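The Level at Branberg

The gauge house at Branberg stood on the east bank of the Feng, 351 metres below the weir. The keeper read the level at six in the morning and six in the evening and entered it in the book in centimetres above datum. The datum was a brass bolt set in the footing of the old bridge. All levels on the river, as far down as Trarkilis, were taken from it.

In July the evening reading was 172. The morning reading was also 172. There had been no rain and the sluice at Drereck was shut, so the figure was plausible. It remained at 172 for 7 days.

The keeper checked the float, which moved freely. The cable was sound and the pulley had been greased in spring. The stilling well was clear of silt to the depth of the rod. A bucket of water poured into the well raised the pointer and the pointer then fell back, as it should, to 172. 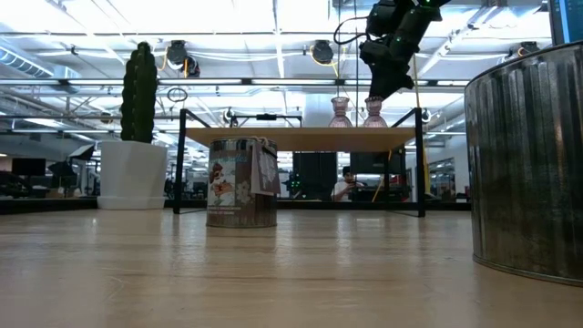
On the eighth morning the keeper took the staff down to the bank and measured the river directly. The water had dropped. Stones were showing that had not shown since the dry year, and the lower steps had a band of drying weed on them. The staff, held against the bolt, gave 172.

There were two explanations. The first was an error of method, and the keeper repeated the measurement with the spare staff and obtained the same result. The second was that the bolt had gone down with the river.

The keeper walked back up to the house and sighted the level on the church step, which was recorded in the front of the book as 100 centimetres above the door sill. It was still 100. The sill was checked against the road, and the road against the bridge. Every difference agreed with the book.

At six in the evening the keeper wrote 172. In the remarks column, normally kept for ice - and left blank since winter - the entry reads: 'River lower. So are we.'

Trarkilis acknowledged the reading at ten past and asked for no correction.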